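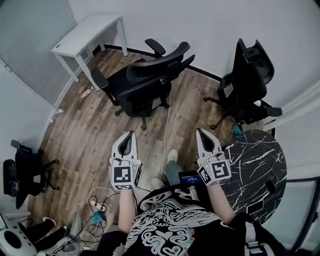
Figure 4.1 A small room with three office chairs and a desk. Each chair stands on a star base, two of them with casters in view, on a plank floor.

Chapter 4
Chairs, Desks, and the Floor Under Them

In this chapter you will learn to
measure a small room for seated work
name the parts of an office chair and say what each one adjusts
tell hard-floor casters from carpet casters
plan a route for a cord that crosses an open floor
write a one-page room record

Key terms: armrest, baseboard, caster, clearance, headrest, mesh back, runout, star base

Most people who set up a small office start with the desk. They pick one they like, push it against a wall, and then find a chair to go with it. In this course we work the other way around. The chair moves and the desk mostly stays put, so the chair decides how much open floor the room needs. A desk takes up the same space all day. A chair takes up its own base, plus the distance it rolls when a person pushes back to stand, plus the swing of the armrests when it turns. We call that extra space the runout.

Look at Figure 4.1 again with runout in mind. The desk is plain: a rectangular top on four slim legs, set against the back wall. The chairs are the larger problem. Two of the three have tall mesh backs with headrests in view, and those two are angled in different directions. In a room with three chairs like these, the runouts can overlap even when there is only one desk. Two people can sit comfortably and still bump each other when they get up.

Before You Buy Anything: The Shetty Office

Murali Salian and Keerthana Rai rented one room over a print shop in March. The lease called it the Shetty Office, after a former tenant, and the name stuck. They ordered two high-back chairs and a desk before either of them had measured the room. The desk fit. The chairs fit too, as long as both people stayed seated. When Keerthana rolled back from the desk, the back of her chair hit the wall and left a gray rub mark in the paint.

They spent an afternoon with masking tape. Murali sat in his chair while Keerthana marked the floor at the widest point of the star base, then again where the casters stopped after a normal push back. They did this for both chairs and moved the desk toward the window until the taped shapes no longer crossed. It cost them a roll of tape. You will repeat their exercise in Lab 4A, and you should read the safety note on rolling chairs before you begin.

Wood-Look Floors

Wood-look planks are common in small offices, and they change how a chair behaves. A chair that barely moves on carpet may roll freely on a smooth floor. Hard casters can also leave fine scratches, mostly in the strip where the chair goes back and forth. Soft-tread casters are the usual choice for these rooms. A floor mat works as well, but check its edges -- a caster that drops off the edge of a mat stops short, and the person in the chair does not.

Grit does more damage than weight. Sweep under the base each week, and pull hair and thread out of the casters when the chair starts to drag.

Cords on the Floor

A white cable runs along the floor in Figure 4.1, up toward one of the chairs. Any cord lying across open floor needs a decision. It can be moved to the wall and run along the baseboard, covered with a low cord cover, or taken up when the work is done. Rolling a chair over it day after day will wear the jacket. Section 4.3 compares the three methods and gives the steps for each.

Getting Ready

You will need a tape measure, masking tape, a pencil, and one copy of the room record from the back of the book. Work with a partner. One person sits and one person marks, and then you trade places.

Before turning to Section 4.1, choose a room you can use for the whole chapter. Draw its outline from memory, with the door, the desk, and each chair. Keep the drawing. You will compare it with your measured plan at the end of Lab 4A.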